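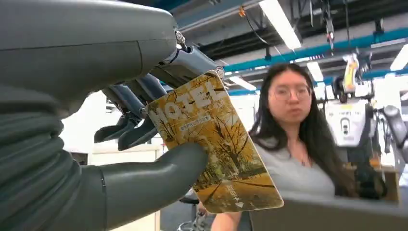 The autumn HOTEL card. Worn edges, rounded corners, and I love it.

We use cookies to remember your preferences and see which pages get read. Accept | Manage settings

How I clean, sort and display old hotel key cards

I've been keeping hotel key cards for years and for most of that time they lived in a biscuit tin. Every time I wanted to show someone a particular one I'd tip the whole lot onto the kitchen table, and every time a few more corners got scuffed. Last June I finally sorted them out properly, and a few people have asked how I did it, so I've written the whole thing down.

Plain white cards with a logo are fine, but the illustrated ones are the reason I collect. The yellow one up top is exactly my sort of thing: bare trees with yellow leaves along a path, HOTEL in great big slanting letters, and a line of Chinese characters tucked underneath. There's a little white arrow near one corner too. I always like the arrows, they're such a bossy bit of design on an otherwise dreamy picture.

What you'll need

A soft microfibre cloth (a glasses cloth is perfect)
Lukewarm water and one drop of dishwashing liquid
Cotton buds
A white vinyl eraser, the school kind
Clear card pockets, acid-free if you can get them
A ring binder, or a shallow box frame if you want them on the wall
Photo corners
A soft pencil and some slips of paper

For pockets I use the Lerkow ones, which are a bit stiffer than the trading card sort and don't sag when the binder's upright. Any pocket made for bank-card-sized things will do, but take a card with you to the shop and try it. Some are so snug that you scrape the edge getting it in!

Before you start: are you allowed to keep it?

Ask at the desk when you check out. Some places want them back because they get recoded for the next guest, and others have a whole drawer of old ones and will happily hand you a retired design. I've had far better luck asking nicely than I expected when I began, and a couple of times I've come away with a card older than the one I was staying on. If they say no, they say no.

Step 1: Sort out what you've got

Clear the table and lay everything face up. I make three piles: plastic cards, paper or cardboard ones, and anything that's peeling. Paper ones never go near water, so get them right out of the way first. The little cardboard folders that the cards come in can go with the paper pile (I only keep a folder if it's pretty).

Step 2: Test before you wash

Dampen a cotton bud, wring it out between your fingers and dab a back corner. Look at the bud. If there's colour on it, stop there and only ever dry-wipe that card. Gold and yellow inks are the ones I'm most careful with, after I took a good chunk of sunset off a beach resort card and sulked for the rest of the afternoon.

Step 3: Clean

For the plastic cards that passed, wipe the front with a barely damp cloth, going from the middle out to the edges. Don't scrub back and forth. Then do the back, going gently over the magnetic stripe if it has one. Dry straight away with the other end of the cloth and leave them flat on a tea towel for 20 minutes before they go anywhere near a pocket. Moisture shut inside plastic goes cloudy and it's a pain to shift.

Sticky residue from a room number label usually rolls off with the vinyl eraser. Be patient with it. I've tried eucalyptus oil, and it does work on bare plastic, but it dulled the shine on one of my favourites and I won't use it over a printed picture again.

Step 4: Leave the edges alone

Old cards go pale round the edges where the printed layer has rubbed away. You can't really fix this. I had a go at touching one up with a felt pen and it looked dreadful, a sort of brown moustache along the bottom. A bit of wear just means somebody put it in and out of a pocket or a door slot, and I've come round to liking it.

What you can do is stop it getting worse, mostly by not storing them loose. A curled card can go under a heavy book between two sheets of baking paper for a week or so. No hairdryers, please! The layers can lift.

Step 5: Pick an order and stick to it

I started by country and hated it, as half my cards don't say where they're from and I can't read all the ones that do. Now I go by what's in the picture: trees and gardens, water, buildings, animals, patterns, plain. It makes for much nicer pages. An autumn page with four or five golden cards together looks lovely, and you'd never get that going alphabetically.

If you don't know the language on a card, a phone translation app will usually get you the gist. Write what it gives you in pencil with a question mark, so that later on you remember it was a guess.

Step 6: Label the pocket, never the card

Cut your slips a little narrower than the pocket and write the town, the month if you know it, and who gave it to you. Slide the slip in behind. Mine has 228 on the slip for the newest one, which is just my running number, and the same number goes in a notebook with anything longer I want to say. I don't put down room numbers.

Step 7: Binder or wall

The binder is the sensible choice. Keep it upright, somewhere dry, out of the sun.

For the wall, I like a shallow box frame with a plain cream backing board. Mark a light pencil line with a 30 cm ruler, lay all the cards out and shuffle them until you're happy, and then fix them with photo corners. No glue and no double-sided tape, you'll regret it the day you want to swap one. I hang most cards straight, but the ones with diagonal lettering can go on a bit of a tilt and it suits them. Mine is a Condori frame from the op shop with someone's old fishing certificate still behind the board.

Pick a wall that doesn't get direct light. Yellows fade first in my house, and my hallway is the only spot I trust.

A few odds and ends

Two cards with magnetic stripes can sit back to back in one pocket if neither has to open a door any more. Just keep them well away from your current bank card and anything you still use.

If you've got doubles, swap them. I trade mine in padded envelopes with a bit of cardboard either side.

And if a card is snapped, tape it on the back only, keep it anyway, and put it at the end of the section. I've got one in two pieces from a guesthouse with a pelican on it and I still can't bring myself to bin it.

Text by Maritza Tamayo | Contact | Privacy | All rights reserved | Back to top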